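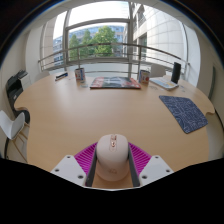 Pale pink mouse and a light wood tabletop

Section 2: Adding a fantasy series to your Pladden reading shelf

Welcome back! By now you should have Pladden open and your first shelf named, so we can get on to the part most readers enjoy, putting a whole series in order. We'll use the Clurberg books as we go along, but the steps are the same for any saga you happen to love.

1. Click Add Series and type the series name. If several editions come up, pick the one that matches the cover on your own copy.

2. Choose Reading Order. Story Order puts prequels first, and Published Order keeps the books as they came out. For Clurberg we'd gently suggest Published Order on a first read - the prequel, Henare, gives away who opened the drowned gate.

3. Mark the books you have already finished. Click once for finished, and click again to take the mark off.

4. Open the book you are reading now and enter your page. Henare runs to 470 pages in the hardcover, so if you have the paperback, change the total under Edition before you go any further.

Note: Short stories and companion volumes are hidden when you start. Turn on Show Extras if you'd like them slotted in between the novels.
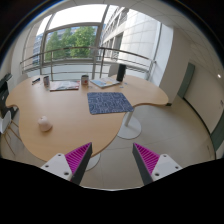 Table near the window, with a dark mat

5. Write your notes. Each note can be tied to a chapter, a character or a place, and you can come back and change it whenever you like.

6. Set your Spoiler Guard. Choose the last chapter you have read, and Pladden will cover up anything from friends' notes that goes past it.

Caution: Spoiler Guard does not cover book titles or jacket blurbs. One or two late Clurberg titles are rather telling, so scroll slowly!

7. Click Save Shelf. A shelf with more than 50 books may take a little while to appear.

If you kept your lists in Condus before, please don't retype them all. Skip ahead to Section 3, where we bring the old lists across, ratings and all.

Last updated Friday, April 12, 2024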